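ok a thread on learning to knit a sweater at my age, for the three people who asked

I started on 4th March with one ball of gray yarn and a library book from before I was born. My goal was a scarf. My neighbor Diệp Lương looked at it after a week and said "well, it's long." It was long! It was also a lot wider at one end than the other and I wore it anyway

the thing I got wrong first was tension. I pull like I'm tying down a mattress on a car roof. My stitches were so tight I couldn't get the needle back in, so every row was a fight. Going up two needle sizes fixed more than any video did

second mistake: buying yarn for the color. I got six balls of a gorgeous mustard from the shop on Herrera Street and it shed all over me, the couch and one very patient bus driver. It's now a cushion. Nobody leans on it 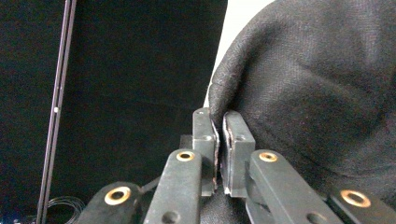
anyway, gauge swatches. I skipped them for months because they felt like homework. Then I knit a whole sweater back that would've fit a refrigerator. If the pattern says cast on 43 and measure, please just cast on 43 and measure. And wash the swatch too, mine grew a good inch after its bath

dark yarn is its own kind of suffering btw. You can't see a thing after dinner. I put a white towel on my lap and drag the good lamp over, and I still drop stitches I don't find until breakfast (Diệp says that's what daylight is for, and she's been doing this for decades so fine)

someone asked about cost. The sweater I'm working on now takes 9 balls and I bought one extra, different dye lots are a real problem and I learned that on a sleeve. You can do it cheaper with thrift store sweaters if you have the patience to unravel them. I do not -- I tried once and made a nest

the pattern is the Deddale pullover, top down, no seams. Top down is the way to go if you've got long arms like me, you just try it on and keep going until the cuff lands where you want it

currently stuck on the left underarm, where there's a hole I can put my thumb through. I've picked up extra stitches twice and it's still there. If you have a trick that isn't "sew it shut at the end" I'm all ears, otherwise it's getting sewn shut at the end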